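Home demonstration checklist: hallway shelf, parcel handling
Site: Skirville house, ground floor hallway
Task set: Rajan, hand demonstrations, December round
Filled in by: Sumathi Sundaram
Comments are open to everyone on the Clamudora team, so please add yours at the bottom!

Demonstrations for this set are done with bare hands, from head height, at the low wooden shelf by the white cabinets.

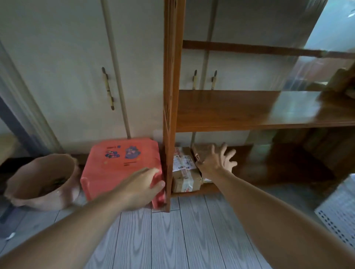 Parcels and packages at the shelf, Rajan set.
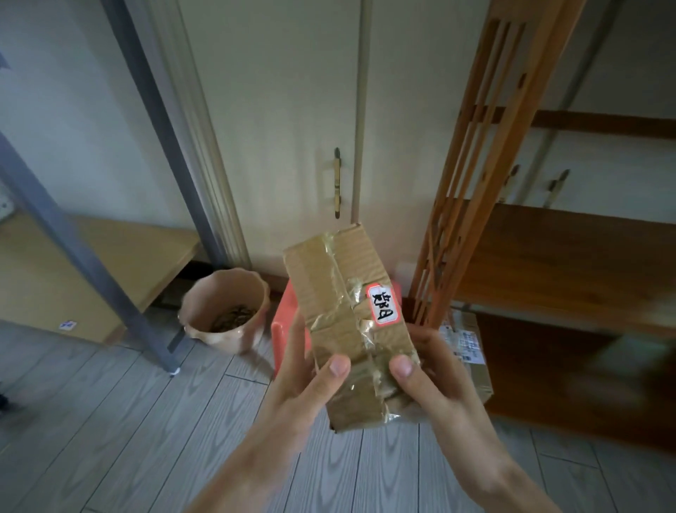 Comment from Dele: I'd like us to say somewhere on this form how long the hands should stay still at the start of a take. When I trimmed the last batch, a lot of them began with the arms already moving, and the learner has a terrible time working out where the task begins. Could we ask for a slow count of two, hands in view, and then go?

Yes, we can, and thank you for that. I've put it in as item 6, and I went back and added the same at the end of the take as well, which I think you'd have asked for next.

BEFORE STARTING

1. Floor clear where the demonstrator kneels or stands. OK.
I walked it twice in socks, which is my usual method and a good one for finding staples. If you have anyone with sore knees, let them use the folded mat, but keep it out of the reaching area.

2. Shelf steady under a firm push. OK, with a note.
It rocks a tiny bit if you lean on the top rail, so please don't use it to pull yourself up. I know how tempting that is after a long run of low reaches (I did it myself, twice, before I caught on). Lean on the mat and get up from there.

3. Tall and leaning things checked. NEEDS ATTENTION.
Poles and broom handles near the shelf should be stood where a sleeve won't catch them. We do want the hallway to look like somebody's hallway, so I'm not asking for it to be stripped bare, only for things that could come down on a wrist to be made secure.

4. Parcels looked over for sharp tape ends, staples and torn corners. OK.
Scuffed boxes are fine and even welcome. The robot is going to meet plenty of them, and a set made up of crisp new cartons would teach it very little about the ones people keep. Press down any tape end that sticks up.

5. Name and address labels. PARTLY DONE.
Anything printed with a person's details has to be covered or blurred before the takes leave the house. Please don't leave this for the editing desk to find. I've listed the shelf parcels for blurring and will tick this off when I've seen the result with my own eyes.

DURING TAKES

6. Two-second still hold at the start and at the end. NEW ITEM.
Hands open and in view, no fidgeting with the head strap. I found it helps to breathe out during the hold.

7. Both hands used where a person would use both. OK.
There was a little debate on this, so let me set down where we ended up. If a box is comfortable in one hand, carry it in one hand. If you'd naturally steady it with the other, do that. Don't perform for the robot. The remote-control people at Skunico have to think about which gripper does what, and they will sort out the left and right arms at their end.

8. Grip changes kept slow. COULD BE BETTER.
We all speed up after lunch, me included. A quick regrasp in midair looks graceful and is close to useless, because the fingers blur. Set the thing down and take hold again if you need to.

9. Rest breaks. OK.
Ten minutes out of the hour, strap off, water. Low shelves are harder on the back than people expect, and I would far rather lose a few takes than have anyone go home stiff.

10. Spotter present for remote-control runs. NOT APPLICABLE to this set.
When we repeat the task by remote control, the spotter stands within reach of the stop button, watches the arm and leaves the screen alone. The person on the controls doesn't begin until the spotter has said "clear" out loud. Nodding doesn't count.

AFTER TAKES

11. Count of takes. 200 planned, 158 kept.
I'm quite happy with that. Most of the ones we dropped were dropped for the reason Dele gives above, so I expect the next set to do better.

12. Failed reaches kept and marked. OK.
Please go on keeping these! 49 of the kept takes have a fumble or a second try in them, and they're marked "recovered" in the log. A person who misses and tries again is showing something we can't easily show any other way.

13. Household things put back where they were. OK.
We're guests, and I'd like us to be asked again. Walk the room once more with the starting photo in your hand.

14. Head strap and mount wiped, battery on charge. OK.
The spare battery is slow to fill, so plug that one in first.

STILL OPEN

Item 3, to be checked again before the next set. Item 5, waiting on the blurred copies. Item 8, I'll bring it up at the morning talk, gently.

Log number for this sheet is 402. If you print it, write the number on the back too, as the top corner always seems to get folded under the clip.

S. Sundaram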